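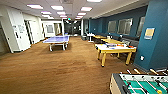
**What is a parish chest, and why do local historians start there?**

It was the locked box in which a church kept its registers, account books and loose papers, and the word now covers the papers themselves. For a small place like Ocampo or Trikska it is often the only written record older than the first town map.

### Unit 4 notes: reading a town through its records

Readings: Macapagal, chapter 2; Zwahlen's handout on street names.

**Registers.** Baptisms, marriages and burials. Early entries are short, sometimes only a name and a month. Later ones give a trade and a street. Copy the spelling as you find it. The same family in Wekby appears under four spellings in one book.

**Rate books.** Lists of who paid what on which property. They run street by street, in the order the collector walked. If a house drops out between one book and the next, check the neighbors before you decide it was torn down. Two lots may have been joined.

**Vestry minutes.** Decisions on roads, wells, the poor and the church roof. Dull in long stretches. Use the margin notes first.

#### Worked case: Predine

The oldest surviving count for Predine gives 518 people. The count made after the rail line opened gives 3216. Kristine Macapagal puts most of the growth on the east side, where the rate books add 200 new properties in a single volume. Konrad Zwahlen disagrees. He thinks many of those were old farm buildings listed for the first time, and he points to the tithe map, which already shows walls on that ground.

Both views rest on the same volume. Read the entries for Mill Lane and Chapel Row and note:

- the name of the owner and the name of the occupier
- whether the property is called a house, a cottage or a shed
- any entry crossed out, and what replaced it

#### For the next meeting

Write up to 800 words on one street in Wekby or Predine. Use two kinds of record at least. Give the volume and page for each fact. Photocopies of the Wekby rate book are in the gray folder at the library desk and have to be back by 4 p.m.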